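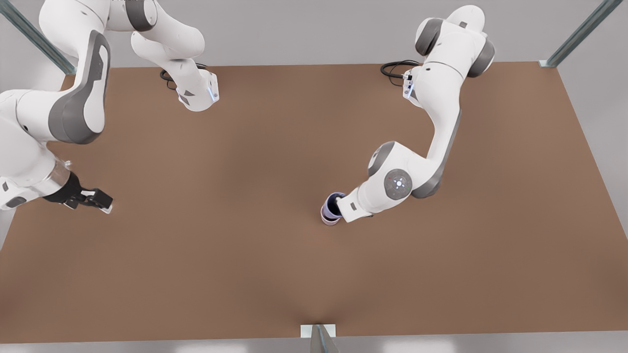 Speaker notes: Do We Need to Drink That Much Water?
Anatole Tanguy, Apr 23, 2020

Start slowly. Ask who has a bottle with them. Ask who was told to carry one, and by whom. Wait for the answers.

Eight glasses a day. I went looking for where that came from and found people quoting people. Most of the advice skips the water in food. Soup counts. Oranges count. Coffee counts too, whatever your aunt told you.

Next, the Plemar leaflet. Read the first line aloud: "By the time you feel thirsty, it is too late." Too late for what? Pause here. Thirst is a pretty old system and most healthy adults get by on it.

Be fair. Older people can lose some of that signal. Kidney stones are real. So is a roofing job in July. If your doctor gave you a number, go with your doctor and ignore me.

The Clistari survey. They say 289 office workers drank more and felt "more focused." Points to make:
- they picked themselves
- it ran for 10 days
- no comparison group
- Clistari sells bottles

I wrote to ask for the raw answers. No reply so far. Don't get sarcastic about this, it went badly in Coste.

Gumero app: it buzzed me 37 times in one week. I don't know how it decides. Neither did their help page. (Skip if running late.)

Someone will ask about skin. Say I have not seen good evidence that extra water helps if you're already drinking enough, and that I'd like to.

Someone will also ask what I drink. Tap water with meals, tea in the morning.

Questions, then hand back the microphone.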